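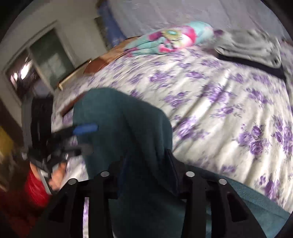
*Folding work on a bed, two grippers in use. Dark teal cloth on a floral sheet.*

## Kodico hand-held grippers: review after one budget cycle

We bought 6 pairs of these for cloth handling work at our Malthorpe site and have used them since May. I did the purchasing and a fair share of the folding, so this review covers both. If you only want to know whether they grip fabric, they do. Most of what follows is about what they cost to own, which was the part I had trouble finding out before we ordered.

### What we compared

There were two candidates. One was the Kodico pair. The other was a set from Vuorinen with a heavier body and wider fingers. The Vuorinen set was better finished and came with a hard case. It was also priced so that we could have bought three pairs instead of six, and our plan called for several people working at once in different homes. We took the Kodico.

I would make the same choice for clothes and bedding. For kitchen work I would want to try the Vuorinen again, as the wider fingers held a mug better in the short test we did.

### In use

The fingers close on a linkage, with black bars and silver pivot pins. The fingertip pads are thin, and on clothes that helps. You can get a tip under a hem or a sleeve without pushing the whole garment into a heap. On a bed the work is slower than on a table because the surface gives under the tips, and you tend to pick up the sheet along with whatever is lying on it. New people do this constantly for the first day. After that it happens now and then.

Smooth, thin cloth is harder than anything with a rib or a seam to catch. Large pieces need both hands. We considered issuing one gripper per person to stretch the budget and dropped the idea after a morning of trying to fold a fitted sheet that way.

The pads come in more than one color. Dark ones on dark fabric are hard to pick out in the recordings. If your clothes are mostly navy, black or teal, order the bright pads. It costs nothing extra at the time of purchase, but a changeover later means buying full replacement sets.

Comfort is fair. A session of 25 minutes is fine for most people. Beyond that the lower part of the grip starts to press on the palm, and we now plan a break at that point. This matters for your staffing figures, so put it in early. Our first schedule assumed people could work straight through the hour and it was wrong from the start.

### Running costs

Pads are the main thing. We budgeted for one replacement set per pair and went through more than that. A set costs $35. On soft clothing they last well. Denim and towels wear them down at the tip, and a worn tip slips on thin cotton.

The pivots need checking. Two of ours developed play and had to be sent back. Kodico replaced both without argument, but the turnaround was slow and we had no spare pair. My advice is to order one more pair than you have people and treat it as part of the purchase price.

Other items I left out of the first budget:

- Storage cards. We needed twice what I had listed.
- Bags. The grippers ship in cardboard with foam inserts, and the foam doesn't survive being packed and unpacked every day.
- Shipping for returns, which the buyer pays one way.
- Setup time per home. Clearing a bed, laying out the clothes and checking the recording takes longer than the folding does on a short visit.

Siiri Pesonen, who runs our other site at Pullevthorpe, set aside $200 per pair for the year on top of the purchase price. I thought that was high when I saw her spreadsheet. We finished close to it — pads, bags and one lost card reader included — and I have used her number in the plan for next year.

### Problems

The manual is thin. It shows how to attach the pads and says almost nothing about how tight the pivot pins should be. We worked that out by comparing a loose gripper with a good one.

Left and right units are easy to mix up in the bag. We put tape on ours.

Support answers email within a day or two, in full sentences, and has so far known the product. There is no phone number.

### Buying again

We are ordering two more pairs, both with bright pads, plus pad sets for the whole group. I asked for a discount on the pads and got free shipping instead. For a group that handles mainly cloth and needs several pairs in use at once, I recommend them. For a single pair on a mixed set of household tasks, get a quote for the Vuorinen as well and ask to borrow one for a week before deciding.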